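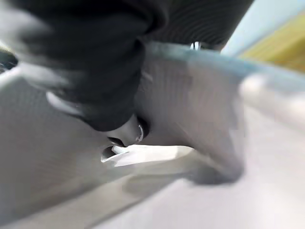

Grey is the hardest shade to match and the one most people think is easy. Week 9 handout, read before the practical. Main point from last time: a dyed grey is nearly always a mix, usually a black dye used weak or three colours balanced against each other, and any of them can drift. So judge it flat, same light, same distance, same person if you can. Dark charcoal cloth bunched up gives you soft highlights on the folds and deep shadow between, several greys off one piece, and you could match your sample to any of them. Press it flat first. Then look.

Recap on terms, quick:

Hue - which way it leans (blue grey, green grey, brown grey). Everything leans somewhere.
Depth - how much dye is in there. Pale grey is low depth, charcoal high.
Cast - same as lean for our purposes. Some books split them, ignore.
Level - even all over. Unlevel = patchy. Markers will look for this word.

Surface matters more than people expect. Fuzzy yarn scatters light and looks paler than smooth yarn from the same dyebath. Ribs throw small shadows so a ribbed cuff can look darker than the body of the jumper, even when the dye is identical. Do not add more dye to the body to "catch up". Two of you did this in December and we got a lovely body and a cuff nobody could use.

Matching under different lights. Window first (north facing one at Varncombe, not the corridor), then the shop tube, then the warm bulb. Two greys that agree at the window and part company under the bulb are a metameric pair. Happens when the recipes are different. Cure is to use the same dyes as the original if you can find out what they were. Often you can't.

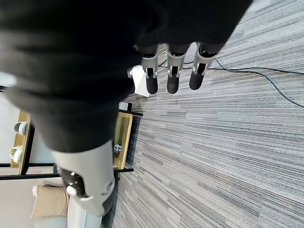

Why does my charcoal come out with a green cast?

Usually too little red in the mix, or the red has gone on more slowly than the blue and yellow and you took the cloth out early. Hold the bath at temperature for the full time before you correct anything. If it's still green once rinsed and dried, add red in very small amounts, a tenth of what you think. Write down each addition.

Weighing out. Recipes are given as a percentage of the dry weight of fibre. Wool skein for the practical is 950 g across the whole group, split between benches. So a 3% depth on all of it is 28.5 g dye powder. For your own bench, weigh your own share, don't take my figure and divide. Past greys have gone wrong at the scales before any water was involved.

Stock solution is easier for pale shades: 1 g dye in 100 ml water, then 1 ml holds 0.01 g. Use a pipette for anything under 5 ml. Label the jar with date and dye name, not "grey 2".

Case study, Ellero cardigan order (Citlali Galindo's slides, I've cut them down). 1,370 pieces, two dye lots, both passed against the standard. Put side by side in the shop one leaned blue and one leaned brown. Each was inside tolerence, just on oposite sides of it. Lesson she drew: check lots against each other as well as against the standard. Keep lots apart in packing. Fronts and sleeves from one lot only.

Pale neutrals next, half a lecture on these as they get skipped. Cream, off-white, stone, pinkish beige, light grey. Hardly any dye in them so the base colour of the material shows through. Undyed wool is already yellowish. Bleach or don't, but decide before the recipe, as a recipe built on bleached yarn won't transfer.

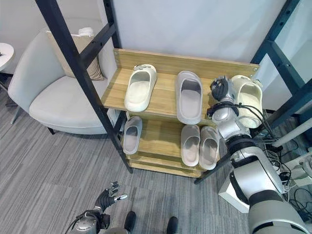 How do I tell a cream from a very pale grey when they sit next to each other?

Put a plain white card beside both. Cream will look yellow against it and the grey will look dull or slightly blue. Without the white card the eye takes the paler one as white and shifts everything else to suit. Cover the neighbours too, a strong pink or beige close by will push a grey towards green.

More on pale shades:
- Dirt counts as colour. Clean pans, clean spoons, gloves.
- Start cool, raise slowly. Pale shades go unlevel in the first ten minutes and you don't get it back.
- Yellowing from heat. Dry away from the radiator.
- Fastness to light is worse at low depth. Test strip, half covered, on the window sill, leave it the full time.

Recep Aksoy is taking the Thursday bench group, he uses the Saraç method for shade cards (wrap yarn round card, thirty turns, label on the back). Use his way, marks are for neatness as well. Bratodis shade card is in the drawer, put it BACK.

To hand in June 14, 2019: one charcoal, one mid grey, one pale neutral of your choice, each with recipe, additions, and a note on how it looks under all three lights. Half a side of writing is plenty. If a shade missed, say which way it missed and what you would change in the recipe, full marks still possible.

Reading: chapter on tolerances, skip the maths at the end. Bring an old towel.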